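4.3 Grip loss during brush pickup

The most common fault in the Wendlow cleaning trials was loss of the hand brush soon after pickup. The task asks two arms to clear litter from a small enclosure into a bin, using a green brush and a matching dustpan. We logged 2,000 attempts with the Sovotix controller. In the fault cases the fingers closed on the brush handle and the controller reported a good grip, but the handle turned between the fingers once the arm began to lift.
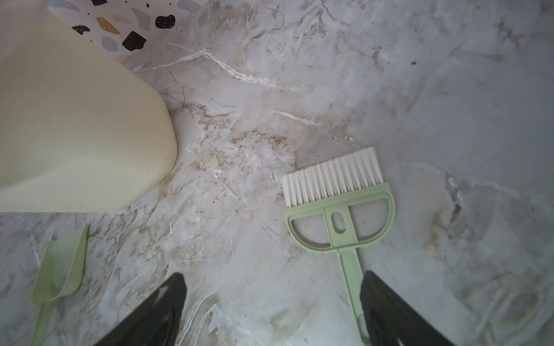

Figure 6. Wrist camera view with the gripper fingers open on either side of the brush handle.

The handle is long and narrow, and most of the weight sits in the head. When the fingers close near the free end, a small error in wrist angle is enough to let the head drop. The controller reads only finger position and motor current. Neither value changes much when the handle rotates in place, so the fault was not caught until the bristles touched the floor at the wrong angle. In April we lowered the current threshold, which produced false alarms on good grips and was reversed after 800 attempts.

A second fault followed from the first. The two arms share one schedule, and the left arm waits for a "brush ready" signal before it leaves the area over the bin. With a false signal, both arms moved toward the litter while the brush hung low.
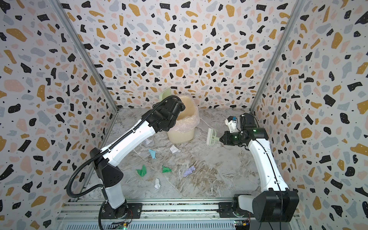 The Larnar safety layer stops an arm when its planned path comes too close to the other arm, but it models the brush as a fixed extension of the gripper. A brush that has rotated lies outside that model. In 2 cases the bristle head caught the bin liner before the stop was triggered, and the bin was pulled over. No hardware was damaged. Both runs were ended by hand with the stop button.

We made two changes. The grasp point was moved closer to the head, and a wrist camera check was added after a short test lift. The check compares the angle of the handle with the angle at closing and opens the fingers if the difference is too large. It adds a short delay to every pickup. We have not tested it with the dustpan, whose handle has a different shape, and the collision model still treats all held tools as fixed.

Comments (3)

chukwu_lab
Did you try rubber pads on the fingers before moving the grasp point? We had the same rotation problem with a paint brush.

tmr44
What angle difference triggers the release? I can't find it in the text or the appendix.

gridfloor
Figure 6 is much clearer in the PDF than on this page.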